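Re: [switchgear-users] Panel layout, lamps and labels: is the list in the wiki any good?
From: Imke Wendt
To: switchgear-users
Reply-To: list

> The draft layout guide has been up since September and we've had very
> few comments. Unless there are objections I'd like to move it to the
> main wiki. In short it says:
>
> - phase lamps in a row along the top, yellow, green, red
> - digital meter under the lamps, left-hand side
> - selector switch low on the door, at hand height
> - push buttons grouped on a separate door
> - warning triangle on every door that has live parts behind it
>
> Srisuk have quoted us 295 per door for cutting and fitting to this
> pattern and Grestard say they can match it. Both say that a standard
> layout cuts operator mistakes. Can we agree on this and stop going
> round in circles?

Objections, then, and sorry to be the one going round in circles again.

I have nothing against a standard. I have worked on enough doors where the last fitter put things wherever his hole saw landed. But I'd like to see what "cuts operator mistakes" rests on before it goes into the main wiki with our name on it. I asked Srisuk and got a leaflet. I asked Grestard and got the same leaflet with a different logo. Neither of them could tell me which mistakes, on what sort of panel, or who was counting.

Take the phase lamps. Yellow, green and red is what you get on Chinese-built panels and plenty of us have some of those. Fine, on that sort of panel everyone knows the three lamps are the three phases, and all three lit is what you want to see. Now put that row in front of somebody who grew up with red meaning stop and green meaning go. At Flostance I watched a perfectly sensible night operator ring the duty engineer at 2 in the morning to say there was a red light on the incomer. There was. It was meant to be on. The guide has one line on this, "colours as per convention", and does not say whose.

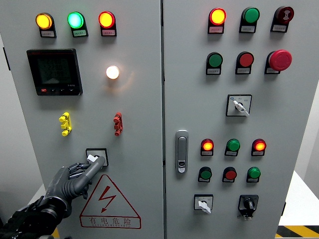

Then the labels. The draft asks for a label under each lamp and button and leaves the size to the builder. The builder will pick the smallest strip that fits the engraver, every time. I can't read most of them without getting my nose closer to the door than I'd like, and if they are in a language the shift doesn't read they might as well be blank. I want a minimum letter height in the guide and a line that says labels are to be in the language of the people using the panel. The same goes for the wording under a warning triangle. The lightning bolt does most of the work, granted, but if we bother to print words there they ought to be words the cleaner can read too.

The selector switch I mostly agree with. Low on the door is comfortable and a proper lever handle beats those round knobs you can't turn in gloves. What the draft leaves out is any marking of the positions. Which way is off? "Obvious from the handle" is what Nisovex told us about their doors, and we ended up with paint pen on the lot.

The meter is the part I like least. Somebody has decided that digital is better because it shows more lines. I'd still keep a needle gauge on the incomer, where I can tell from across the room that the thing is roughly where it should be. If the meter must be digital, can we at least say how high it goes? Under the lamps on a 2000 mm door is fine for me and no use to half my shift. The tiny buttons along the bottom edge need some thought as well. Ours has been left on the wrong page so often that I no longer believe the first number I see on it.

As for the push buttons on their own door, I can see why it looks neat on the drawing. Rows of identical housings are also very easy to miscount along. Break them up into blocks with a gap between, or at least put a line round each group.

So, from me: no to moving it as it stands, yes to another round with the label, colour and switch position sections rewritten. I'll do the labels if someone else takes the colours. And please take the bit about operator mistakes out until one of the two suppliers sends us something with figures in it.

Imke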